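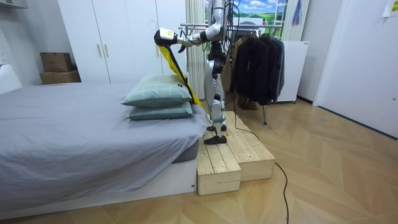
Do I need to know anything about robots to take part?
Plain household know-how is enough, we show you the rest in the first session.

Loluvlow is looking for 18 people to try out the Vallora home service and tell us what they think of it. Bedroom jobs mostly. Clothes, hangers, bedding. Busberg area only for now, sorry.

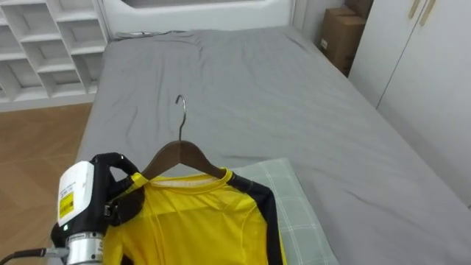
What you do: watch it handle shirts and hangers, score each try on the sheet, write down what you'd want done diffrently at home. Picky people very welcome. Sessions run 70 minutes, up to 10 per person, and you get $500 once the last score sheet is in.

You should be 18 or over, OK on your feet for a while, and able to write clear notes. Bring your own work clothes if you like, T-shirts and light jackets best. No leather, no silk.
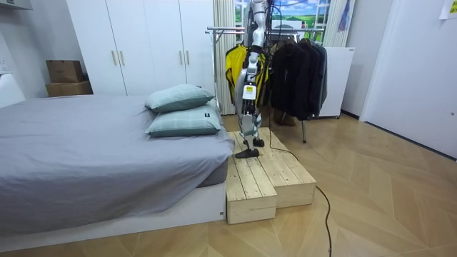
Vallora on the two-tier step, next to the bed.

Not a sales thing. You dont have to buy or sign up for the service after.

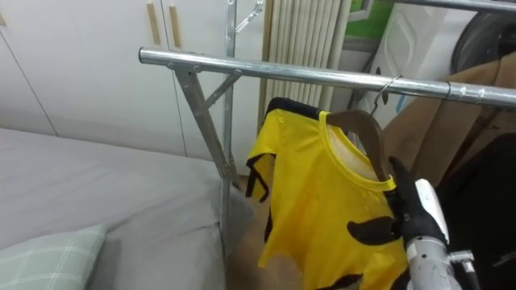

Yellow T-shirt on the rail, hand at the collar.

To apply: short note to the Loluvlow desk, Barrera building, Busberg. Say which hours suit and if you've got stairs at home. Closes 18th March. Second round in July if we still need people.

Recent listings
Score sheet checker, part time
Vallora phone support, evenings
Kitchen trial, waiting list
Driver, Busberg and nearby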